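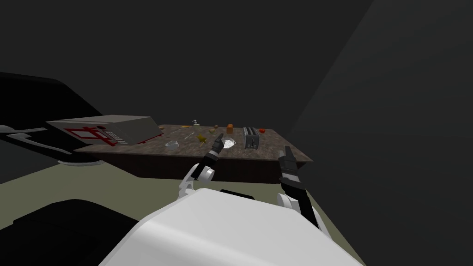

Has anyone here been to one of the robot open days at Virnitz? I've got two places for the one in February and I'm taking my dad, who is 63 and thinks the whole business is a waste of electricity. The invite says half of it is done in simulation, on a big screen, and then you move on to the workshop. The kitchen they use has a microwave with a red-framed door, a toaster and a load of bits and pieces all over the worktop, and the robot has two arms, so I'm guessing it'll be some sort of tidying up. What I'd like to know is how long it goes on, whether you get to have a go, and if there's anywhere to sit down. His knees aren't great.

Search this site Go Advanced search

rusty_kettle

We went to the last one and loved it! The screen part was 30 minutes and they let people shout out what the robot should pick up next (my daughter wanted the toaster, obviously, and was told to start smaller). You can have a go yourself with the hand controllers but the queue gets silly, so put your name down as soon as you walk in. I got 5 minutes and spent most of it trying to get the gripper to come down in the right place - it's much harder than it looks when you can't feel anything. There are chairs at the front, and your dad should be fine if you ask at the desk. Take a jumper, the workshop is freezing.

Pronura

Never been to Virnitz but I did the Rusholm one. Boring. Tea was good.

maplin_lane_bev

I'd add that the talk between the two halves is worth staying for, even if your dad grumbles. They explained why they practise on a computer first, mainly so they can move everything on the counter and try again without anyone having to pick it up off the floor. Mine was a grumbler as well and he ended up asking more than anybody. Parking is round the back by the Boateng building, and the front gate is locked after 2 so don't do what we did and walk the whole way round in the rain. I don't know if they still do the evening session, you'd have to ring them.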